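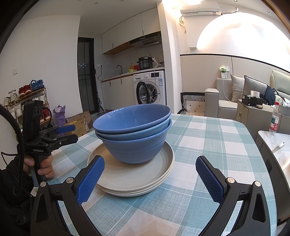 Vol. 2, p. 74

3.2 Collection at home

The hand-held tools were used in a furnished flat, on the dining table, with the kitchen and sofa left as they normally are. Figure 1 was taken from one of the two tools during work on the stacking task. Three round plates lie at the bottom of the stack and three blue bowls are nested on top of them. The open jaws belong to the tool carrying the camera; the second tool is held in the operator's left hand, with its own jaws pointing towards the right.

Figure 1. View from the hand-held gripper over the stacked dishes, jaws open, second gripper at left.

The task was chosen by Goel and Kushwaha after a short trial with cups and cutlery. Nested bowls are awkward for a parallel grasp. The rims sit close together, and a pad that reaches too far down will catch two bowls at once. Plates are worse, as the lowest one offers only a thin edge above the cloth. We asked operators to take the top bowl first and to approach the rim from the side, one jaw inside the bowl and one outside. Plates were to be lifted with both tools, one at either side, and set down before either tool was opened.

The pads on the jaws in Figure 1 have a diamond-knurled face. We had first worked with smooth pads cut by Tuncer in the Driscombe workshop, and these slid on glazed rims whenever the grasp was off centre. The textured surface held better on the bowls and made little difference on the plates. Pad wear was checked by eye at the end of each session, and a pad was changed once the pattern had begun to flatten at the tip.

A total of 351 demonstrations was recorded. Of these, 62 were removed before training. Most of the removed recordings had lost tracking when the operator turned away from the table, and the remainder contained a grasp of two bowls which the operator had then corrected by hand. We kept recordings in which a bowl was put down and picked up again with the tool alone, on the view that such recoveries are worth learning from.

The tablecloth was left in place. Its checked pattern gives the tracker plenty of corners to follow, but the cloth can shift under a plate that is dragged and so spoil the estimate of the table plane. Mahmoud's remedy was to fit the plane again at the start of every recording – a step that takes around 2 seconds – and to leave the cloth unfastened. Bright reflections on the glazed surfaces were a second concern. A highlight on the inner wall of the top bowl, as seen in Figure 1, can be mistaken for a rim by the edge detector, and we therefore masked saturated pixels before the rim was fitted.

Recordings were copied to the Sisis server in the evening and replayed by Hayashi on the arm in the shared workshop, where a similar set of dishes was laid out on a bare bench. The change of background was deliberate. Differences between the two settings are taken up in Section 4.1, together with the grasp heights used for the replay.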